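Regional Rights Keep Small Films Alive After Release

Lalano, a family drama shot in the port town of Skustport, earned back its production cost before a single dubbed print was made. Distributor Castillo has since sold it in four language territories. Each contract covers theatrical dubbing for 48 months, with remake rights priced separately.

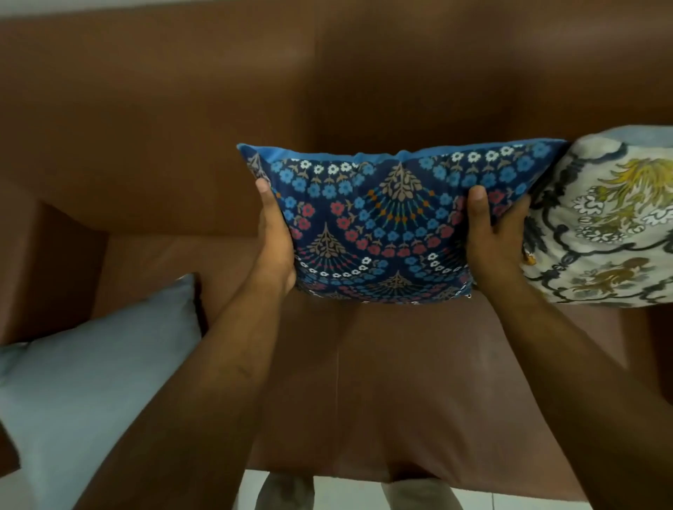 2 min read

The dubbed version opens in May on up to 400 screens. Rellby, which holds the remake option, must start shooting within 29 weeks or the rights revert to Castillo. The original cut runs longer than most buyers wanted, and two songs have been dropped from the dub. Satellite rights remain unsold. Castillo is asking for 70 percent of the fee on signing.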